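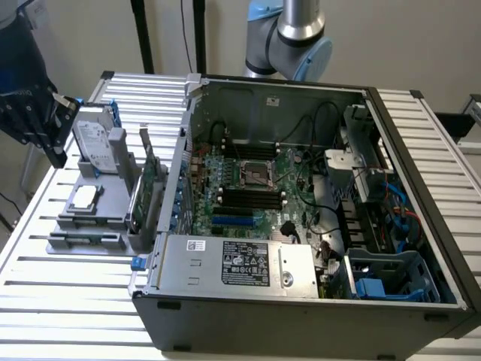 The disassembly task at the Stomham workshop entered its second phase in June, and this post records how demonstrations are now given. Readers of the earlier entries will recall that the first phase concerned sorting of loose parts only. The present phase concerns the desktop tower as a whole, laid on its side with the panel off, and the movement of parts between the case and the gray printed fixture to its left. The fixture was designed under the Geum project and printed in sections. It has a holder for the hard drive, an upright slot for the expansion card, a shallow pocket for the processor and a long cradle for a memory module. The hard drive receives the greatest attention in what follows.

Two methods of demonstration are in use. Under the first, the operator takes hold of the arm at the wrist and guides it by hand through the motion, while the controller records joint positions. Under the second, the operator sits at the Cindach console and drives the arms remotely through a pair of hand controllers. Both methods write to the same log format, and either may be used for any part in the task list. They do not, however, produce the same kind of record, and the difference has governed most of our decisions.

Hand guiding gives slow, steady paths. An operator with a palm on the wrist feels the fingers meet the part and will correct by a very small amount before closing. The drawback is that the operator must lean over the table, and an arm or a shoulder then enters the camera view. A policy trained on such recordings may come to depend on a sleeve. We therefore use hand guiding to teach approach positions, and these are replayed afterward with the area clear before any images are kept.

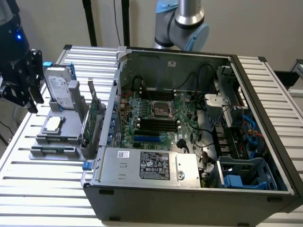
The gripper above the hard drive, with the processor in its pocket on the fixture.

Remote control gives clean images from the outset, and for that reason it supplies nearly all of the training set. Its weakness is the lack of touch. An operator at the console judges contact from the video alone, and the video is poor at showing how near a fingertip is to the side of a drive. In the first week, operators tended to stop high, wait, and then descend too quickly. The pause was learned along with everything else. The policy would hold still over the part for as long as its teachers had.

The written procedure was amended accordingly. An operator who is uncertain of the height is to end the attempt and begin again. Attempts ended in this manner are marked and set aside. The quota for each part is 200 accepted demonstrations, of which 100 must begin from a start position other than the standard one. As of this writing the log holds 3877 entries across all parts, including those set aside. The large share of rejected entries was not planned for, and the storage request has been revised.

Operators are also asked to observe the following points.

Bring the fingers down in line with the part. A drive taken at an angle will bind in its holder.

Keep the second arm raised behind the case when it has no role in the step. Its rest position is recorded like any other, and it should be the same each time.

Treat the cables as fixed obstacles. The present task does not include moving them, and a path that brushes against them is to be rejected even if the part arrives safely.

Leave the socket lever alone. Processor placement will be taught separately, by hand guiding, once the fingertips have been changed. 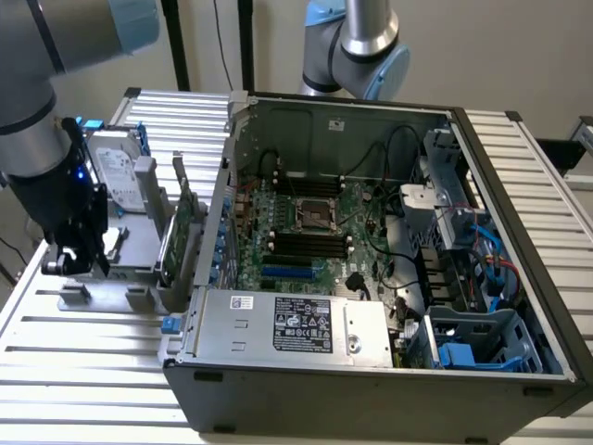 The Penum software, which reviews recordings before they are accepted, compares each path with the others for the same part and raises a flag where one departs widely. It was adopted in order to save reviewing time. In practice it flags many sound demonstrations, particularly those from the varied start positions, and misses the long pauses described above. Every flagged recording is still viewed in full by a second operator. A threshold based on time spent motionless has been requested and is expected in the next release.

One question remains open. Some operators prefer to complete the drive, the card and the memory module in a single long recording, on the ground that the order of work is itself part of the skill. Others record each part separately and join the segments later. Long recordings are harder to repeat, and a single poor grasp spoils the whole. Short ones leave a visible jump in arm position where they meet. The current instruction is to record separately, with each segment ending at the standard raised position. The instruction will be reviewed when the memory module quota has been met, and the results for that part will be given in the next entry.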